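Re-oiling the bench top

Nov 4, 2020

The strip-wood top on the Biltby table was due for another coat, so I cleared an evening and started with the surface itself.

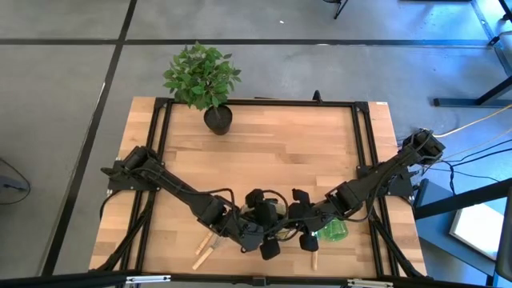
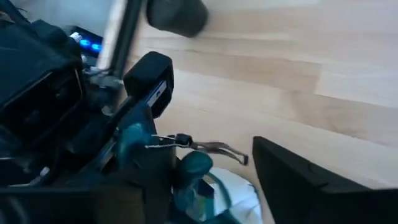

Posted under: Skurnance Workshop Club

Pale narrow-strip wood shows every ring and scuff. The grain changes direction slightly from strip to strip, and a coarse grit leaves scratches that only appear once the oil goes on. I sand at 120 – lengthwise, light pressure – then finish at 2,000 by hand around anything bolted down.

The oil is Joly, thinned for the first coat. Coverage was 114 ml for one side, wiped back after 15 minutes. The plant goes on the windowsill for this part, and it gets a saucer when it comes back, as a glazed or glossy pot can still sweat underneath.

Loose sticks go in the Satari box. Second coat tomorrow.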